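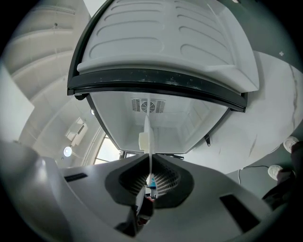
Wrist camera lens on the Clidier handheld: wide or normal?

benchrat_80
Posted Saturday, 9:12 am
I've been trying the Clidier handheld gripper in a kitchen, mostly around the fridge, with the wide lens it ships with. Coverage is great. With the fridge door open I get the door liner, the inside of the cabinet, the counter and half the room in one view. The trouble is that everything straight near the edge comes out bowed, and the door gasket looks like a big arc. Has anyone swapped to the Brollent 80 degree lens on the same mount? I'm mostly pulling open doors and picking things off shelves.

torquewrench
Posted Saturday, 9:40 am
I ran the Brollent for 200 demos and went back. It looks nicer to a person, but as soon as you reach into a cabinet you lose the door and the room, and tracking goes with it. White plastic walls give it very little to hold on to. The ceiling seams and the window in yours are doing more work than you think.

mavis_k
Posted Saturday, 10:05 am
Disagree. If you calibrate properly the narrow lens is fine. I get more pixels on the jaws, and that's what I care about when the object is small. Tracking can come from a second camera.

torquewrench
Posted Saturday, 10:21 am
A second camera means a second clock and a second cable. I had that setup on a Camacho arm and spent more time on sync than on anything else.

mavis_k
Posted Saturday, 10:30 am
Then use the trigger line. The Keltwood controller has one and it took me an evening to wire up.

oldservo
Posted Saturday, 11:48 am
Two things to check before you buy glass.

1. Exposure. The pale block on the cord is close to blown out against the cabinet walls. Lock exposure with the fridge open and come down a bit. A narrower lens won't fix that.
2. How much of the picture is gripper. The grey shell takes up the bottom third on yours. You could mask it in training, but leave the jaw and the opening in.

benchrat_80
Posted Saturday, 12:15 pm
Exposure was on auto, so I'll lock it. What are people using for calibration on the wide lens? The default pinhole model gives me garbage past the middle.

oldservo
Posted Saturday, 12:32 pm
Fisheye model, and get the board right out into the corners. I kept 214 board shots and threw out the blurry ones. Five minutes of waving it in the center won't do it.

mavis_k
Posted Saturday, 1:04 pm
Agree on the fisheye model. Still think he should borrow the narrow one and try it on the shelf picks — doors are a different job.

benchrat_80
Posted Saturday, 1:20 pm
OK. Keeping the wide lens for doors, and I'll run the same shelf picks with both. Will post the calibration numbers in this thread.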